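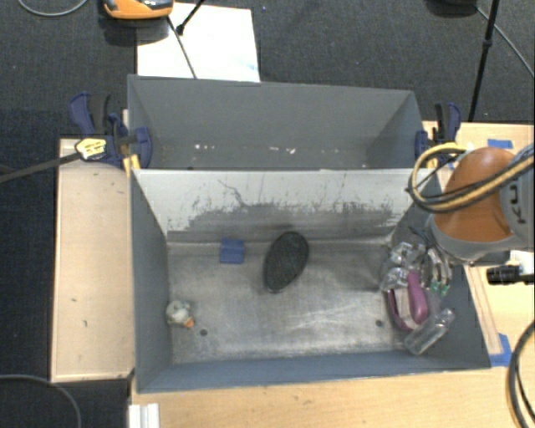
前箱还剩五件，夹爪停在紫色那件上方。

星期日 夜
记录:Posteck 抓取台值班

又停了。22点整报的警，正好在我去倒水的时候，回来一看臂不动，屏上红的，第三轴力矩超限。先拍急停，再拍照，顺序没错。上回就是先去摸线，被说了一顿。

情况记一下，趁没忘。任务是前箱往后箱搬，后箱空的，一件没过去。Prulinon 的调度程序选的目标是紫色那件，带个粗长柄的。日志里夹爪下去，接触，报力，然后继续往下压。继续往下压!这个才是问题。接触以后应该停的，阈值写在那儿，它没理。压了4秒才跳保护。4秒太长了，换成手在里面想都不敢想。

瓶子那边我本来以为是它惹的，透明的，深度图上老是一个洞，以前出过两次事。今天翻了点云，瓶子是缺了一块，但目标框没碰到它，应该不怪瓶子。先写"应该"，明天再看。

线也可疑。黑的和黄的那捆从臂罩上斜过来，在左边绕一圈，搭过前箱的箱沿再折回去。这个圈太松了，低位的时候会不会挂住箱沿?挂住了力矩读数就不干净，程序可能把真接触当成线在拽，给滤掉了。只是猜的，没有证据。断电以后用手拉了拉，能动，看不出什么。两个夹钳都查了，没松，箱子没有移位。

试了3遍重启。第一遍回零失败。第二遍回零成了，一使能又报同样的错。第三遍好了，什么都没改就好了，最讨厌这种。没敢接着跑，限速降到最低空走了2圈，没报警，停机，挂牌。

Malhotra 那边的热线打了，语音信箱。周日晚上，能指望什么。邮件发了，日志包附上了，发完才发现附的是上一次的，又补一封。真丢人。

安全这块要单独写个报告，今晚写不动了，先列着:
急停有效，按下就断，这个没问题。
围栏门关着的，台边没人。
力阈值没生效，原因不明，查清以前不准自动跑。谁催也不准。
值班的人不能一个人边看机器边倒水，说的就是我自己。以后走开先暂停，就一个键的事。

还有 Dila 那套备用控制器，柜子里放着，一直没人装过。明天要是还报第三轴，就换上去对比一下，至少能知道是臂的毛病还是控制的毛病。记得先备份参数，先备份，先备份。

前箱里的东西没动，原样留着，刷头样子的那个黑的、蓝块、带橙嘴的小玩具，位置都别碰，明早要对着日志复现。贴了张纸条在门上，字写的很难看，能认就行。

还有件小事，理线的扎带没有了，抽屉里翻到底只有断的，要去领。线圈改短以前得先量一下臂伸到最远要多少余量，别又弄得太紧，把接头扯了更麻烦。

手有点抖，大概是饿的。晚饭没吃，面包在包里压扁了。末班车赶不上了，走回去吧。

明天早点来，力传感器先标零，再看线，再看程序。别反了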